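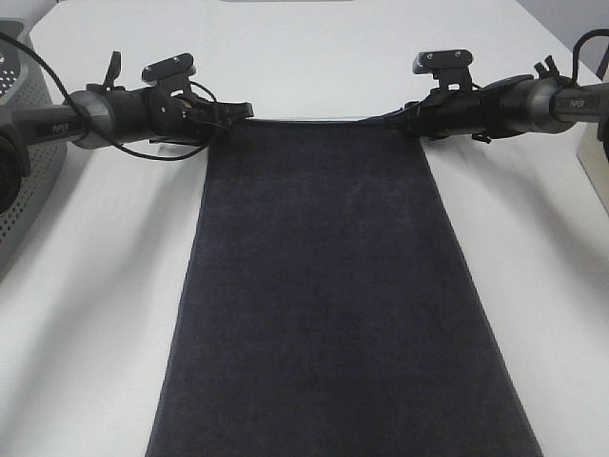 Can you trust the star rating on a restaurant page? For picking a place to eat tonight, only a little, and I'll spend most of this talk on why I think so.

Speaker notes, Sevgate food writers' evening, September 30, 2019

OPENING (keep it short, people will still be getting drinks)

I've been writing up restaurants in Vilthorpe for long enough to have been wrong in print plenty of times. I once called a noodle place the best in town on the strength of one lunch. I went back in January and had a bowl of warm dishwater. My review is still up. People still quote it to me.

So I'm a fine one to complain about other people's reviews. I'm going to do it anyway.

Ask for hands: who checked a rating before dinner in the last week? Who can remember the number? Who can remember one thing any of the reviews said about the food?

PART ONE - WHAT I READ

I sat down and read all the reviews of one restaurant, start to finish. It's called Mbeki, it's on the main street in Sevgate, most of you have eaten there. There were 397 of them. I don't recommend this as a way to spend a weekend.

Of those, 119 named a dish. That's the figure I want people to take home. The rest talked about parking, the wait, the birthday they were celebrating, or said "amazing" and left it there. A good many were a star rating with no words at all.

Now, you can tell me parking matters. It does, in Sevgate especially. But it gets poured into the same number as the lamb, and when I look at that number I can't get the lamb back out again.

(If anyone asks: I counted "the food was great" as not naming a dish. I counted "the soup" as naming one, even though they do four soups. I was generous.)

PART TWO - THE TROUBLE WITH THE AVERAGE

Most people write a review when they're thrilled or furious. The couple who had a decent chicken pie and went home to bed don't write anything. Those are the people I'd like to hear from, as a decent chicken pie is what I'm usually after.

Then there's the age of the reviews. Kitchens change hands. A cook leaves, the menu gets cut in half, the good bread gets swapped for the other bread. The old praise stays in the average as if it were written this morning.

Slow down here. Last time I gave this talk I rushed it and someone thought I was accusing Mbeki of something. I'm not. I like Mbeki. Have the beans.

PART THREE - THE CLEVER FIX

Some of you will have seen the Statport pitch. It's an app that reads the reviews for you and gives each place a "taste score." I tried it for a while. It sent me to 3 places I already liked and one where the rice was cold in the middle.

I wanted to know what the score was made of. The help page says it weighs "signals." I wrote in and asked which signals, and got a cheerful reply with the word signals in it again.

Maybe it's good. I can't tell, and I don't see how a user could either. If the reviews going in are mostly about parking, I'd expect a taste score to taste a bit of parking. (Pause. This got a laugh once and silence once.)

PART FOUR - WHAT I DO NOW

I skip the number and search the reviews for one dish I want. If two strangers describe the same dish in a similar way, in the last few months, I'll go. If they disagree with each other but both sound like they were paying attention, I'll probably go too.

I read the middle ratings first. The three-star people tend to be specific. They'll tell you the dumplings were good and the greens were oily, and then I know what to order.

I ask the person in the next seat what they're having. Works better than you'd think, though I did once get told to mind my own business.

And in my own reviews I try to say what I ate, what it cost, and how many times I've been. If it's once, I say once. Most of my pieces run to 300 words and there's always room for that.

LIKELY QUESTIONS

Aren't paid critics just as bad? Some are. A critic who eats free should say so near the top. I pay for my own dinners - ask my bank.

What about fake reviews? I don't know how many there are and I'm doubtful of anyone who gives a firm figure. The real ones gave me enough trouble.

Will I take down the noodle review? I've added a line at the top with the date of the second visit. I'm due a third.

Finish by asking the room for a dish, one dish, that they'd send a stranger out for tonight. Write them on the board.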